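Student Project Report
Setting Up and Maintaining the Arm and Gripper of a Humanoid Robot for Household Tidying
Authors: Arvid Eklund and Yaowalak Sangkhawat
Department of Mechanical Systems, Wancombe College

1. Purpose of the project

The project was undertaken as part of the final-year course in machine maintenance. Its object was to bring one arm of the department's humanoid robot into a dependable working state, to write down the settings used, and to draw up a maintenance routine that later groups could follow. The test task was the placing of plush fruit and vegetables in a plastic storage basket on a bed. Soft goods were chosen because they give way under the fingers and show up errors in grip setting that a rigid block would hide.

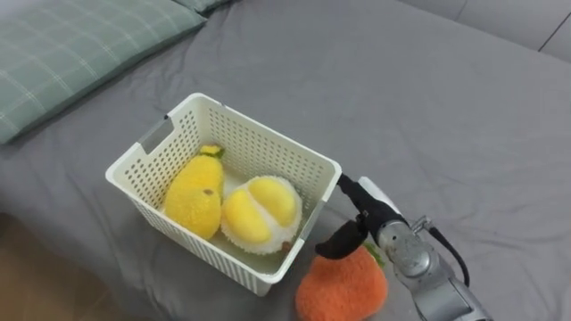
The work covered the wrist joint, the gripper and the external cable that serves them. The walking functions and the second arm were outside the scope of the report. The control software, Vurnia, was used as supplied, and only its stored settings were altered.

2. Condition at handover

The arm was received with the settings of the previous group still in place. The first inspection recorded three faults. The wrist cap screws were unevenly tightened. The cable loop beside the wrist had been tied too short and was under tension when the joint turned outwards. The finger pads carried a film of fibre from earlier trials, and the closing force had been raised to make up for the loss of grip.

The cable was released and tied again with a longer loop. The screws were slackened and tightened in a crosswise order, and the wrist was then turned by hand through its full travel with the power off. No rubbing was found. The pads were cleaned with a dry brush, followed by a damp cloth, and left overnight. 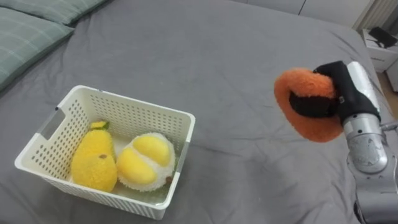
Wancombe, 2018-10-04

Calibration was begun on this date. The head camera was aligned first, then the wrist zero position, then the finger opening. This order should be kept. In an early attempt the finger opening was set before the wrist, and the whole procedure had to be repeated when the wrist value moved.

The closing force is stored in Vurnia as a plain number without a unit. The inherited value was 2,388. It was lowered in steps until the fingers began to lose the toys during lifting, and was then raised again to 1,111, which was kept for the remainder of the project. The lower value also reduced the warmth felt at the gripper housing after a long session, although no measurement of this was made.

3. Position of the robot and the bed

The robot stands beside the bed and reaches across the mattress. The base position was marked on the floor with tape. A small error at the base becomes a large one at the fingers, and the group lost most of one afternoon to a base that had been moved during cleaning and put back by eye.

The bed sheet requires attention also. Deep folds near the basket were found to alter the height at which a toy lay, and the fingers then closed too high. The sheet is to be drawn smooth before the first run. Slight creases may be ignored.
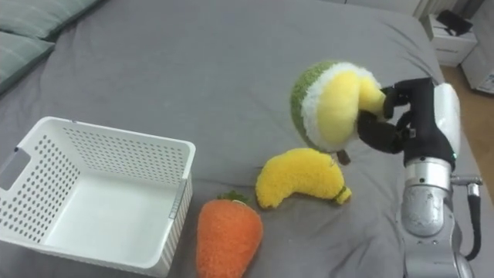
The approach height over the mattress was set at 70 mm above the highest toy. A lower approach saved time but brought the fingers into contact with neighbouring items. The durian was the most difficult shape to hold. It was best taken by the yellow part, where the fabric is smoother than the fluffy white husk.

4. Trials

A total of 103 placing runs was recorded after calibration. Most failures fell into two groups: toys released against the rim of the basket, and toys turned in the fingers during the lift. The first group was much reduced by raising the release point. The second was not fully resolved, and the authors consider that pads with a coarser surface should be tried. 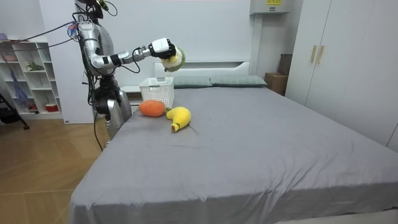 5. Maintenance routine

Before each session: check the base against the floor tape; inspect the cable loop at the wrist; brush the finger pads; draw the sheet smooth.

Weekly: check the wrist cap screws with the power off; confirm the wrist zero position; wipe the pads with a damp cloth and allow them to dry fully.

After any change of pads: repeat the full calibration in the order given in Section 2. The closing force must not be raised as a remedy for dirty pads.

6. Further work

The routine should be tested over a longer period by a group that did not write it. A second review is proposed for April, when the pads will have seen a full winter of use.

Related reports
Skatilmont Bench Press: Guard Replacement and Inspection
Cable Routing on Jointed Arms: A Short Study
Vurnia Settings Record, Second Edition
Conveyor Belt Tracking in the Wancombe Workshop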